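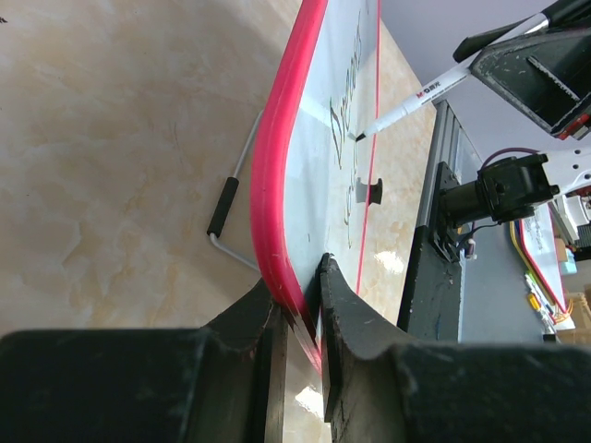 Kernel learns to hold still
Robotics notes, April 2020

Most robot handwriting starts with the page bolted down. You fix a sheet to the bench, tell the arm where the sheet is, and the arm writes "hello" in a hand neater than any doctor's. The manipulation group at Kanell thought this was cheating, a bit, and for the past year has been running a project called Kernel in which one arm holds a small whiteboard up and a second arm writes on it.

Anyone who has filled in a form against their own knee knows what happens next. The pen pushes, the board gives, the pen chases the board, and your signature ends up looking like a seismograph reading. Two robot arms do the same thing, only with more motor current. In early trials the writing arm and the holding arm were run by separate controllers that had never been introduced. Each one treated the other as a disturbance and corrected for it, and then corrected for the correction.

Kernel's approach is to train a single policy that drives both arms from their wrist cameras. The training set is 3,000 demonstrations, collected by people steering the arms by hand through leader controls, one short word at a time. A smaller set of 1,000 demonstrations was kept for the comparison runs. The policy predicts a short stretch of motion for both grippers together, and the holder learns to stiffen slightly just as the pen comes down.

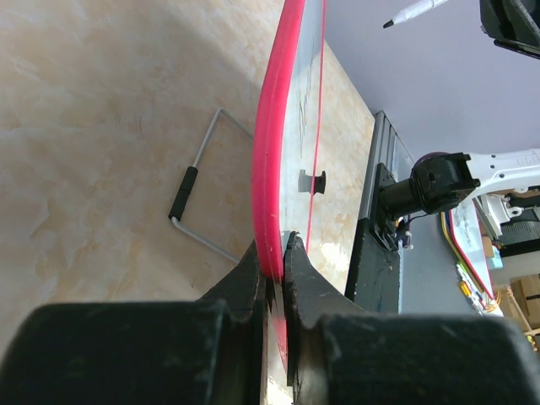
Why not simply clamp the board harder?

Grip force helps only at the edge where the fingers are. The far end of the board still swings when the pen presses on it, and a tighter pinch does very little for that. The gains came from the holding arm moving its wrist to meet the pen.

The group scored its results on legibility, as judged by readers who were shown the finished word and asked to type what they saw. With separate controllers, readers got the word right in a little under half the trials. With the joint policy they got it right in most of them, and the pen lost contact far less often. Cursive did better than block capitals, to general surprise. The best guess at Kanell is that joined-up letters mean fewer pen lifts, and every fresh touchdown is a new chance to shove the board sideways. Capital letters remain a sore point and the D is spoken of with some bitterness.

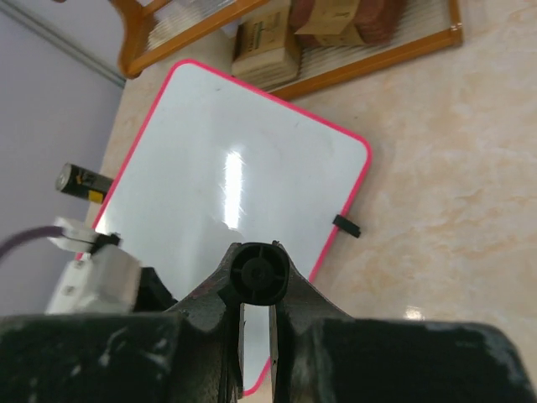
Glare was the other nuisance. A glossy board under ceiling lights throws bright streaks across a wrist camera's view, and as far as the policy is concerned a streak can look a lot like a board edge. The team spent most of March varying the lighting and the tilt of the board. They also left the clutter on the bench, on the theory that a policy that only works on a tidy table has limited prospects in anyone's kitchen.

What Kernel can't do yet is recover. If the board slips, the writing arm carries on with great confidence, finishing the word wherever the word used to be. A six-person team in Waltuvia is now working on the same problem with force sensing at the wrist, and the two groups have agreed to swap data under the Ambrosio exchange. Words are limited to four letters for the moment, or up to six if the letters are kind ones.
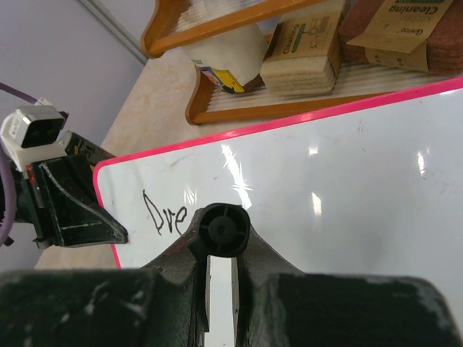 Both grippers at the board, with thin black lettering near its left side.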